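Thread on moving house after nine years in the same place, for anyone else who's got it coming up. I am on my second cuppa and have opinions.

1/
We've gone from Gindlow to Zumley, 258 km up the highway, and I thought I'd packed sensibly because I started in September with the books. Don't start with the books! You fill ten lovely neat boxes, feel like a champion, and then you can't shift any of them and they live in the hallway for weeks while everyone stubs their toes.

2/
Small boxes for books, big boxes for doonas and cushions. My mum told me this when I was nineteen and I have ignored it for every single move until this one. She has been very gracious about it (she has not).

3/
We got quotes. One mob wanted a fortune, another never rang back, and in the end we hired a truck from Hayes for 289 dollars and did it ourselves with my brother and his mate. Check whether your price includes the trolley. Ours didn't. The bloke at the counter let us have one anyway after I made a face.

4/
Someone asked how we got rid of stuff. Slowly and with a lot of arguing. I gave away the bread maker, the second bread maker, a futon and all the jars. I kept a box labelled CABLES that I have now moved between three houses without opening.

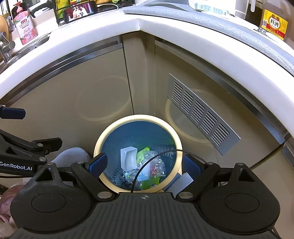
Kitchen bin, still on duty.

5/
Leave the bin till the very end, by the way. Same goes for the kettle, loo paper, scissors and a phone charger. We packed the scissors early and spent two days opening things with a butter knife, then packed the butter knife.

6/
Change of address. Oh mate. The bank was easy, the car rego was easy, the vet took four goes. I did all of mine at the kitchen bench over one long evening with the telly on, and I'm still getting emails from a gym I left before the kids were at school. Do the electoral roll while you remember.

7/
Get the meter readings yourself and take a photo of each one. Our old power company tried to charge us for an extra fortnight and I had the photo ready before the poor woman had finished her sentence. Most satisfying phone call of my year.

8/
The bond clean. I'd budgeted a day and it took two and a bit. The oven was the oven, we won't speak of it. What got me was the cupboards, because if yours have any sort of pattern on the doors, the grease sits in every curvy little line and you need an old toothbrush and bicarb. Same with anything slotted, vents especially. My hands smelled of vinegar for days.
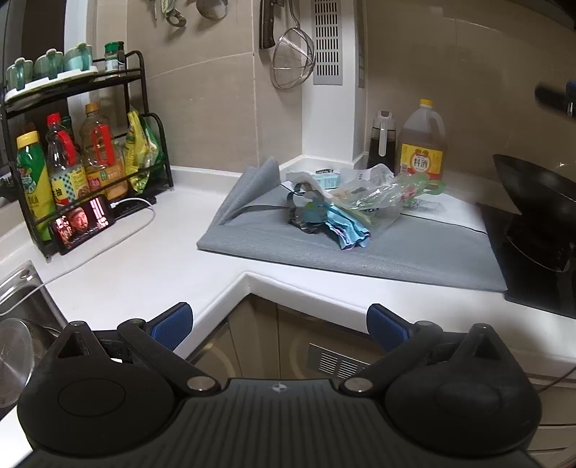
9/
Inspection tips! The agent (Bindora, who were fine, bit slow with emails) ran a finger along the tops of the door frames and along the curtain rail. Then she opened the dishwasher. She did not so much as glance at the oven. I nearly cried.

10/
Ask your agent for the original condition report and go through it room by room with a pen. Ours had a chip in the bathroom tile written down from before we moved in, which I'd completely forgotten, and I'd been stewing over that chip for a month.

11/
Had a lovely reply from Þórarinn Thorlacius, who's moved countries twice with a piano, saying to pack a first night box and carry it in the car with you. Yes! Ours had sheets, towels, pyjamas, the good torch, dog food and a packet of Tim Tams. The Tim Tams didn't make it past the first servo.

12/
Speaking of the dog. She was an angel for the entire drive and then refused to go through the front door of the new place. Stood on the mat looking at me like I'd sold her. We ended up eating dinner on the step with her until it got dark and then she trotted in as if it was her idea.

13/
Kids: let them choose where their bed goes even if it's a silly spot. My youngest has hers in the middle of the room like a little queen. It'll move eventually, or it won't, and I'll keep vacuuming around it.

14/
Things I'd do differently:
– label boxes on the side, since you can't read the top once they're stacked
– take a photo of the back of the telly before unplugging anything
– book the truck for longer
– eat a proper lunch, for the love of god

15/
A few people have asked if we miss Gindlow. I miss the bakery, and our neighbour over the back fence who used to pass us lemons. I don't miss the hill. Zumley is dead flat and I rode to the shops in 5 minutes yesterday without puffing once.

16/
Bond came back this morning, all of it! Shouting myself fish and chips tonight. If anyone in Zumley can recommend a decent vet and somewhere that'll fix a wonky flyscreen, replies are open.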